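Step 3: Compare the two grippers in the simulator

Load the Longo arm file and set the grip force to 35. Start with the two-finger model, then swap in the Clikness one. Keep the same seed (728) for both, or the objects will land in different spots.

Move the arm out over the table and point the gripper straight down before you close it. 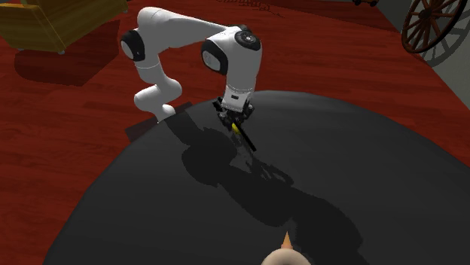 Gripper pointed down over the round table.

Run 54 grasps with each gripper and save the log. If the fingers shake on contact – mine did at first – lower the force and start that set again.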